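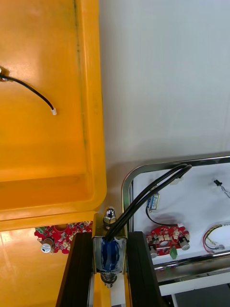

# How do you show a robot what to do?

Robots don't know how to pick things up. A new robot arm can bend, turn and open its gripper, but it has no idea when to do any of those things. Someone has to show it.

There are two main ways to do this.

## Way one: move the arm by hand

A person takes hold of the robot's arm and pushes it where it needs to go. The motors go slack so that the arm is easy to move. Little sensors in each joint measure how far it has bent, and a computer saves the numbers. Later the robot can play the same movement back.

This is a good way to teach a simple job, such as lifting a box from one shelf to another. It is harder when the job needs two arms, as you would have to push both of them and work both grippers too.

## Way two: drive it from a distance

The second way is called **teleoperation**. "Tele" means "far off", and an operator is a person who works a machine. The operator holds a set of controls, and the robot copies what the operator's hands do. Move your left hand forward and the left arm goes forward. Squeeze, and the gripper closes.

At the Stelby workshop, Judit Bodnár teaches robots to sort electrical parts. The parts include round red circuit boards, bits of wire with connectors on the ends, and solenoids. A solenoid is a coil of wire that turns into a magnet when electricity flows through it. It can pull a metal rod in or push it out.

Parts like these are awkward for a robot. Wires are bendy and never lie the same way twice. Shiny metal reflects the light, so its edges are hard for a camera to find. A gripper with two fingers has to meet the part from both sides, or the part will tip.

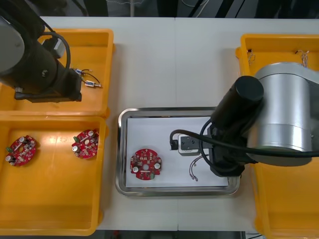

*Two robot arms working with a metal tray and yellow bins of parts.*

## Why once is not enough

Each time a person shows the robot the job, it is called a **demonstration**. Judit's group recorded 252 of them in September. In each one the parts were laid out a little differently – a board turned round, a wire curled the other way.

A computer program then looks through all the demonstrations. It compares what the cameras saw with how the arms moved, and works out which movement goes with which view.

## Words to know

- **Gripper:** the robot's "hand"
- **Joint:** a place where the arm can bend or turn
- **Sensor:** a part that measures something
- **Operator:** the person at the controls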